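Home Products Manuals Downloads Support Contact

Drolter Table Arm: User Manual

Section 4. Choosing and testing a chore before first use

This section is for persons who have completed the installation in Section 3 and who now wish to know which work they can give to the Drolter. Many customers ask us the same question before they buy: can the machine do the housework yet? Our reply is that it can do certain parts of certain chores, on a table, when the objects stay more or less where it expects them. Please read the whole section before you switch on the arm. It was written by Zsolt Kerekes and checked by Imre Vass on the test tables in our workshop.

4.1 What the arm can do at present

The chores are divided into three groups in the Uvgate software. The group is shown beside the name of each chore in the list.

Group A (ready). Lifting a rigid object from the table and putting it down in another place. Putting a rigid object into an open box. Pushing a drawer closed.

Group B (with supervision). Turning a knob or a dial. Putting a lid on a pot. Sorting screws and small parts by size. A person must remain in the room.

Group C (not ready). Folding clothes, washing glasses, peeling vegetables, tying a bag. These chores appear in grey letters and cannot be started.

Note: A chore in Group A can fall to Group B if your objects are shiny, transparent or very soft. The software does not make this change for you.

4.2 Rehearsal before real work

Every chore must be rehearsed in the simulator, which is called Barta and is installed together with Uvgate. In the rehearsal the arm, the table and the objects are only drawn by the computer, so a collision costs you nothing but time.

1. Open Uvgate and select Rehearse.
2. Choose the table which is most similar to your own. If your table is higher than 900 mm, enter the height by hand.
3. Place the objects on the drawn table with the mouse. Leave free space for the elbow as well as for the tip. New users think about the tip only.
4. Choose the chore and press Run once.
5. Watch the whole movement from at least two sides. Use the keys 1 to 3 to change the view.
6. If there is no contact warning, press Run many. The software repeats the chore with small changes in the position of the objects.
7. Wait until the report opens. Do not close the lid of the computer during this time.

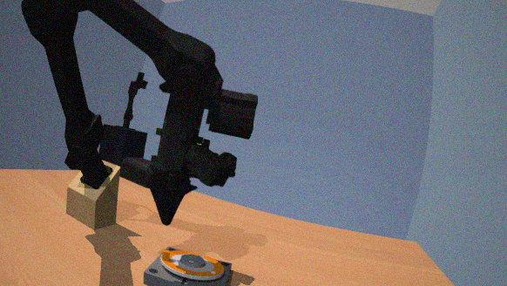 The report gives the number of attempts and the number of attempts which succeeded. In our own rehearsal of a box chore, the arm made 238 attempts. In the first version of the software only 112 of them were good, and most of the faults came from the edge of the box. The fingers arrived a little too low and pushed the side when they should have gone over the rim. We ask you to look at the edge first if your own report is poor.

Caution: A good report does not mean that the chore is safe with real objects. The simulator does not know that your table is slippery, or that the box is lighter than you wrote. Always continue with 4.3.

4.3 First run on the real table

1. Remove cups, telephones and papers from the table. Put away everything that is not part of the chore.
2. Fix light boxes to the table with the rubber pads supplied.
3. Set the speed to Slow. Do not change it during the first 3 runs.
4. Keep the stop button in your hand. Do not lay it on the table.
5. Press Start and stand behind the yellow line which you made in Section 3.
6. If the arm touches anything which it should not touch, press the stop button. Do not try to catch the object.
7. Write the result in the log page of Uvgate. Please write also the bad results.

Caution: Never put your hand between the elbow and the table, even when the arm is still. It may be waiting for the camera and can start again without a sound.

4.4 What you should expect

A person who empties a shopping bag needs perhaps one minute. The Drolter needs around ten, and at the end it will probably ask for help with the eggs. For this reason we do not recommend the arm for a family that wishes to save time. It is more useful in a small workshop, where the same part goes into the same box all the day and it does not matter if the work is slow. Customers with weak hands have also told us that they prefer a slow helper to asking a neighbour, and we try to improve the kitchen chores for them.

The chores with a turning movement are the most difficult in Group B. The gripper can hold a dial well, but it does not feel when the dial is at its end, and it continues to turn. Until the new wrist is available, set the turning force to Low and check the dial by eye after every run.

4.5 If the chore fails

The arm stops above the object and does not go down: the camera does not recognise the object. Improve the light, or repeat step 3 of 4.2 with the correct size.

The arm goes down beside the object: the table has been moved. Repeat the table calibration in Section 3.

The object falls during the lift: clean the finger pads with the Burnix cloth. Do not use oil or kitchen spray.

The report opens but is empty: the rehearsal was interrupted. Start Barta again and press Run many.

If the same fault returns after two corrections, send us the log page and write the name of the chore in the subject line.

Section last changed: August 22, 2024

Related pages
Section 3. Installation and table calibration
Section 5. Care of the finger pads
Burnix cleaning set: instructions for use
Uvgate: list of chores by group
Barta: how to add your own objects

Contact | Copyright Drolter | Back to top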